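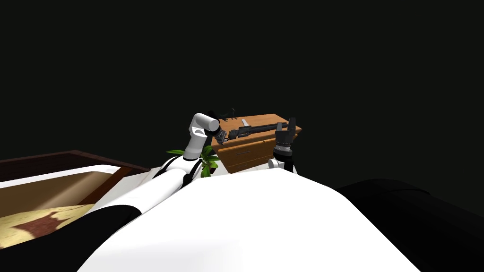

Old Libraries and Bookplates > Provenance > The Hovell books - one library or several?

calfandboards
Posted Friday, 9:12 pm

I've been going through the sale catalogue that Wudel put online for the Burkamley parish library, and I'm stuck on the same sentence everyone else seems happy to repeat: that the 600 volumes came to the parish as a single gift from the Hovell family and have stayed together ever since. It's in the catalogue, it's on the board in the church porch, and it's in the little guide they sell for £2.

Has anyone seen a document that says so? A letter, a will, an entry in the vestry minutes? The catalogue footnotes the guide. The guide footnotes nothing at all.

What bothers me is the bookplates. I looked at the photographed lots and there are at least two different Hovell plates, one with a motto and one without, and a fair few books with no plate of any kind. If a family gives its library away in one go, I'd expect somebody to sit down and paste the same plate in the lot of them.

quarterbound
Posted Friday, 9:40 pm

You'd expect wrong, I'm afraid. Plenty of families had more than one plate on the go. Father has one, son has another cut when he comes into the house, and both end up on the same shelf. The plates tell you who owned the books before the gift. They don't tell you anything about how many gifts there were.

I don't see what's so hard to believe. Country families gave books to parishes all the time.

calfandboards
Posted Friday, 9:58 pm

I don't doubt that they gave books. I doubt that they gave these books, all of them, at one go. And I doubt it a bit more when the claim turns up in a sale catalogue, where "the complete library as given" is worth a good deal more than "some books from a cupboard".

damp_vestry
Posted Friday, 10:21 pm

I catalogued part of that collection years ago, before it went into store, so I can help a little. The old shelfmarks are in ink on the front pastedown, a letter and a number. They run in one hand up to the end of the folios and then change to a different hand, with browner ink. I took it at the time that the first person had got bored or died.

There was a handlist as well, a thin thing in marbled wrappers. It lived in the bottom of the press with the candle ends. I have no idea if Wudel had sight of it. It isn't mentioned in the catalogue, and I'd have thought it would be.

quarterbound
Posted Friday, 10:33 pm

How long was the handlist? If it had the whole lot in it, that settles things.

damp_vestry
Posted Friday, 10:50 pm

It had 20 leaves, written on both sides, and the last few were blank. I didn't check it line by line against the shelves, which I'm sorry about now. My memory is that it was mostly divinity. The travel books and the county histories, which are what people will be bidding on, I can't swear were in it.

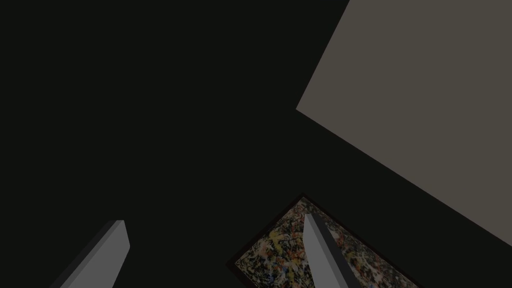

Grey panel, dark background (render)

foxedandproud
Posted Saturday morning, 8:05 am

Coming at this from the binding side. Several of the Burkamley books are in identical half calf with a small flower tool in the second panel. The catalogue calls this "the Hovell binding" and uses it as proof they belonged together. I've got a book with that same tool, from a completely different house, with a Sokol ticket inside the front board. Sokol was a jobbing binder and would put that flower on anything you brought through the door.

So the matching spines show that somebody sent a batch to the same shop. It could have been the parish, tidying up shabby books it already had. I wouldn't hang a family library on it.

quarterbound
Posted Saturday morning, 8:31 am

One ticket in one book. Tickets get moved, boards get reused. And if the parish paid to have them bound, where's the bill? You can't ask for paper proof of the gift and then let the binding theory through without any.

foxedandproud
Posted Saturday morning, 8:47 am

Fair. I haven't got a bill. I'm only saying the catalogue treats the tool as evidence and it isn't very good evidence. I'd put both stories down as unproved and see what the churchwardens' accounts say.

calfandboards
Posted Saturday morning, 10:15 am

Has anyone looked at 1146? It's one of the county histories, described as "from the library of the Hovell family, by gift to the parish". No plate. The photo of the title page shows an inscription at the top that's been heavily crossed through, and the description says "early ownership inscription, deleted" and leaves it there. I blew the photo up as far as it would go. I can't read the name, but the first letter has a long tail and I can't make an H of it whatever I do.

quarterbound
Posted Saturday morning, 10:29 am

Or it's the name of whoever had it before the Hovells, who bought it second-hand like everybody else did. Crossing out the last owner was perfectly normal. You've started with the answer and you're reading every scribble to suit.

calfandboards
Posted Saturday morning, 10:41 am

Possibly. But then what makes it a Hovell book? There's no plate, no signature, no handlist number quoted. It's in the sale because it was in the room. I've asked the saleroom twice and had a nice email back telling me the provenance is "traditional". I know what that word means in an auction catalogue and so do you.

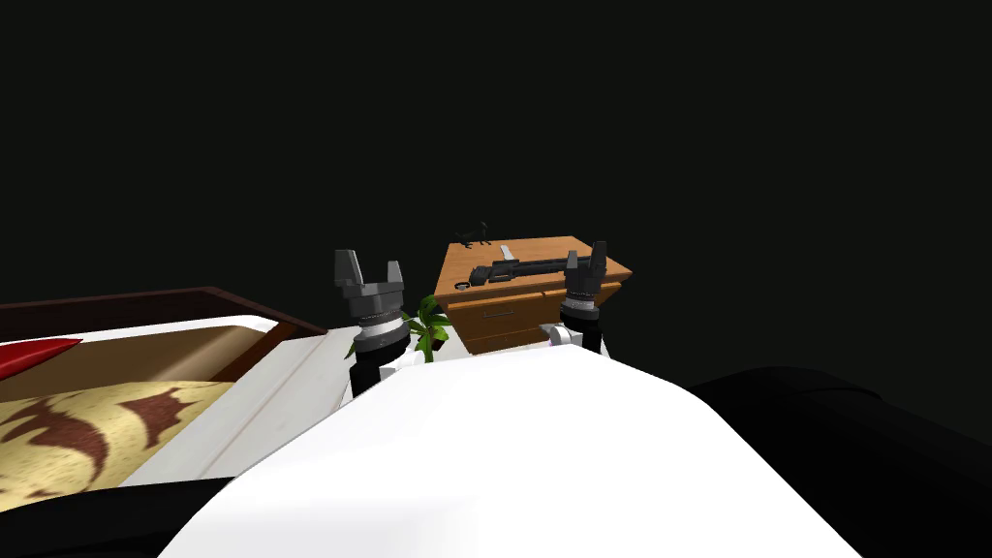 White robot body and two arms (render)

damp_vestry
Posted Saturday, 2:20 pm

I rang the county record office. They have the vestry minutes and the churchwardens' accounts, neither indexed. They do not have the handlist. The woman on the desk said nothing in marbled wrappers came over with the parish deposit in March, and she'd done the boxes herself.

I still have my own slips from the cataloguing in the loft. I wrote down the shelfmarks for the folios and quartos, and I noted which of the two hands each was in. If the second hand turns out to be all travel and county history, I'd call that a later gift or a purchase, and I'd say so to Wudel.

quarterbound
Posted Saturday, 2:44 pm

That I would take seriously. I still think the family story will turn out mostly right, but a list of hands against subjects is worth more than anything posted so far, mine included.

foxedandproud
Posted Saturday, 3:02 pm

Could you mark which ones are in the Sokol-looking calf too, if you wrote it down? If the bindings cut across both hands then they were bound after everything had come together, and that rules them out as proof of anything earlier.

damp_vestry
Posted Saturday, 3:10 pm

I put "half calf, flower" on some of them and "calf" on the rest, depending on how cold it was. I'll type up what there is. Don't expect it before next weekend, the loft ladder is broken.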